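Capítulo 4
Enseñanza por demostración: guiado manual, teleoperación y pinza portátil

4.1 Planteamiento

En los capítulos anteriores la tarea se describía mediante un programa: una secuencia de poses, velocidades y condiciones fijada por el ingeniero. Este capítulo trata el caso en que la tarea se especifica mediante ejemplos. Una persona la ejecuta varias veces, el sistema registra las observaciones y las acciones, y un algoritmo de aprendizaje obtiene de ese registro una política de control.

Llamaremos demostración a una sucesión finita de pares (o_t, a_t), donde o_t es la observación disponible en el instante t y a_t la acción ejecutada. La observación suele incluir una o varias imágenes y, según el montaje, la configuración articular o la apertura de la pinza. La acción puede expresarse en el espacio articular o como un desplazamiento del efector final respecto a su pose actual. A lo largo del capítulo se empleará la segunda convención salvo indicación expresa.

El lector debe conocer las transformaciones homogéneas (capítulo 2) y la calibración de cámaras (capítulo 3). Los métodos de aprendizaje propiamente dichos se aplazan al capítulo 5; aquí interesa cómo se obtienen los datos y qué errores introduce cada procedimiento.

4.2 Tres formas de demostrar

Guiado manual. El operador sujeta el brazo y lo desplaza mientras el controlador compensa la gravedad. Se registran directamente los ángulos articulares, de modo que toda trayectoria obtenida es alcanzable por el robot. El inconveniente principal es la presencia del operador en el campo visual de las cámaras. A ello se añade la inercia del brazo, que dificulta los movimientos finos y los cambios bruscos de orientación.

Teleoperación. El operador manda el robot a distancia mediante un brazo maestro, un mando o un seguidor de pose. Las imágenes registradas coinciden con las que el robot verá durante la ejecución autónoma. La latencia del enlace y la falta de realimentación de fuerza alargan las demostraciones y aumentan el número de intentos fallidos. Moschos y Kofler distinguen en sus apuntes de laboratorio entre teleoperación unilateral y bilateral; esta última devuelve al operador una parte de la fuerza de contacto y se estudia en el apartado 4.6.

Pinza portátil. El operador empuña una pinza de geometría similar a la del robot, provista de una cámara solidaria, y realiza la tarea sin que intervenga brazo alguno. La trayectoria se reconstruye después a partir de las imágenes y, si existe, de una unidad inercial. El procedimiento es rápido y permite trabajar en lugares donde no cabe un manipulador. A cambio, nada garantiza que la trayectoria sea cinemáticamente realizable, y es preciso filtrarla antes del entrenamiento.

4.3 La vista desde la pinza

En el tercer procedimiento la cámara se desplaza con la mano. Los dedos ocupan una región casi fija de la imagen y el entorno se mueve respecto a ellos, lo que simplifica la definición de la acción relativa: un desplazamiento hacia el tirador de una puerta se expresa igual con independencia de dónde se haya colocado el mueble.

La apertura puede medirse sin sensor adicional colocando un marcador fiducial en la base de cada dedo. Sean p_i y p_d las posiciones de los dos marcadores en el sistema de la cámara. La apertura g se aproxima por

g = k · ||p_i − p_d|| − g_0

donde k y g_0 se determinan con la pinza totalmente abierta y totalmente cerrada. Para que la medida sea válida, ambos marcadores han de permanecer visibles en todo el recorrido.

La figura 4.1 corresponde a la tarea que servirá de referencia en el resto del capítulo, identificada como Dillberg en los ejercicios: abrir y cerrar las puertas de un armario pequeño apoyado sobre una mesa. Conviene fijarse en los dos tiradores verticales, contiguos a la junta central, y en la orientación que deben adoptar los dedos para sujetar uno sin tocar el otro. El tirador del cajón superior es arqueado y exige girar la muñeca.
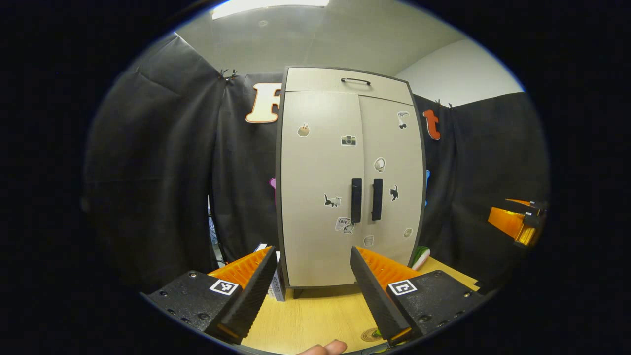

4.4 Preparación de una sesión de registro

Antes de registrar se fija un protocolo por escrito. Como mínimo debe contener los elementos siguientes.

a) Estado inicial. Posición nominal del objeto, margen de variación admitido y estado de sus partes móviles. En la tarea Dillberg las puertas y el cajón parten cerrados.

b) Criterio de éxito. Ha de poder comprobarse sobre el propio registro. «Puerta abierta» es insuficiente; «puerta abierta un ángulo superior al umbral y dedos separados del tirador» es aceptable.

c) Inicio y final. El operador mantiene la pinza abierta e inmóvil durante 3 segundos antes del primer movimiento y otros tantos después del último. El intervalo facilita la segmentación automática.

d) Variación deliberada. La pose de partida de la pinza se modifica entre demostraciones. Un conjunto en el que todas las aproximaciones siguen la misma línea produce políticas que no se recuperan de una desviación pequeña.

e) Tratamiento de los fallos. Las demostraciones fallidas se conservan con una etiqueta propia y no se mezclan con las válidas.

La textura del entorno influye en la reconstrucción. Una superficie lisa y uniforme ofrece pocos puntos característicos, y el seguimiento puede perderse cuando la cámara se acerca al objeto. Las pegatinas, los rótulos y otros elementos de contraste elevado reducen el riesgo, siempre que no cambien de lugar durante una misma demostración. Si permanecen idénticos en todo el conjunto, la política puede llegar a depender de ellos; el apartado 4.7 propone un ensayo para detectarlo.

4.5 Ejemplo numérico: el conjunto Remdale

El conjunto Remdale, que se utilizará en los ejercicios, contiene 2.471 demostraciones realizadas por 11 operadores con pinza portátil. De ellas, alrededor de 700 se descartan en el filtrado cinemático al exigir configuraciones fuera de los límites articulares del brazo de destino. El rendimiento efectivo del registro es, por tanto,

η = (2.471 − 700) / 2.471 ≈ 0,72

El valor de η depende tanto del brazo como de la tarea. Un mismo conjunto filtrado para dos manipuladores distintos conserva, en general, subconjuntos diferentes. Por este motivo se recomienda almacenar siempre las trayectorias sin filtrar y aplicar el filtro como paso previo al entrenamiento.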